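Profiles > Selorm Bonsu > Threads > Money

December 28, 2018

ok year end money thread. wrote down every single thing I spent since last winter, in a paper notebook, with a pen. going to dump what I learned before I lose the notebook

background: I make decent money and never had any at the end of the month. no idea where it went. not fancy dinners, not trips. just gone

tried Dirkico first. app wanted to link to everything and sort it for me. it sorted my dentist under "fun." deleted it in two weeks

so, notebook. rule was write it before you leave the store. parking lot, bus stop, wherever. if I waited til I got home I forgot half of it and then lied about the rest

first month was just embarrasing. gum. coffee. gum again. a parking ticket I'd forgotten I paid. did not try to fix anything that month, only wrote it down

the big leak was NOT coffee. everybody always says coffee. mine was household and hobby stuff, the boring refills. bags, tape, filters, batteries, soap. small, never on a list, bought when I was already in the store for something else
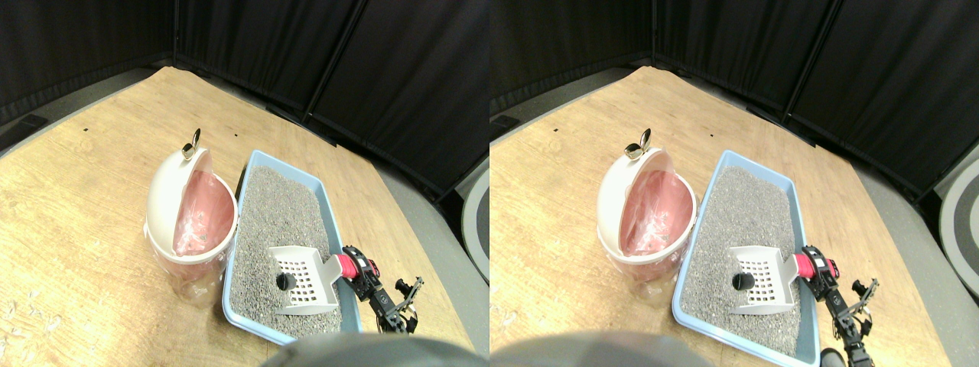

went back and added up that one column for November. 300 dollars. had to go sit down for a bit. rent I can argue about, food I can argue about, but 300 on refills and I could not have told you what half of it was

the fix was dumb. one page at the back of the notebook, title RUNS OUT. every refill goes on there with the date I opened it. when the next one gets opened, write that date too. after a while you know how long a thing lasts and you quit buying spares "just in case"

found spares in every closet btw. did not buy dish soap til summer

hobby stuff gets its own line, don't mix it in. mixing it in is how I hid it from myself 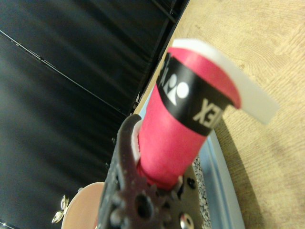

Pink-red roll, black band, white EX on it.

next: subscriptions. had six. used two. the worst one was Wetitz, free trial I signed up for on my phone in a waiting room, never opened again. took longer to cancel than to sign up obviously

go through your bank statement with a highlighter. anything with the same amount every month, mark it. then cancel the ones you have to think hard about

also stopped buying from Ederex late at night. cart stays full, I look at it in the morning. most mornings I don't want any of it. shipping is free over a certain amount and that used to get me every time, I'd add junk to save on shipping

my aunt in Dramani has done all of this with envelopes since before I was born and she is not impressed by my notebook

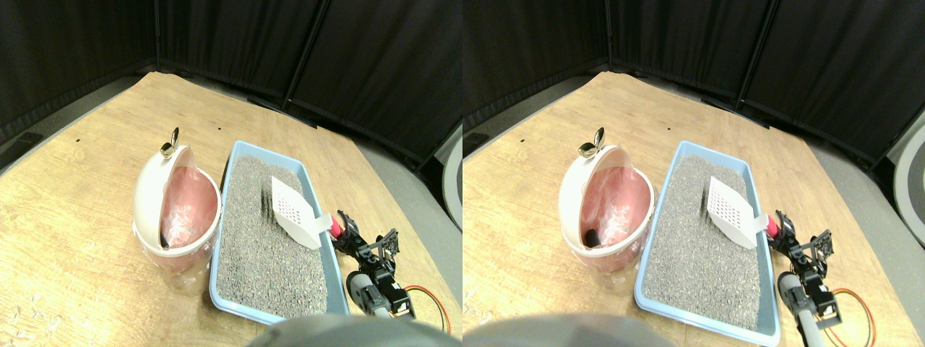
People keep asking, do you have to write down cash too?
Cash goes in first. The card leaves a record anyway and cash leaves nothing.

what I did with the savings: paid off the store card, then started a little cushion. its not big. covers a car repair, wouldnt cover a car

stuff I still can't do: gifts. no clue how to plan gifts. December page is a mess, arrows all over it

new notebook is already bought. yes I wrote it down

replies open but I'm driving later so might be slow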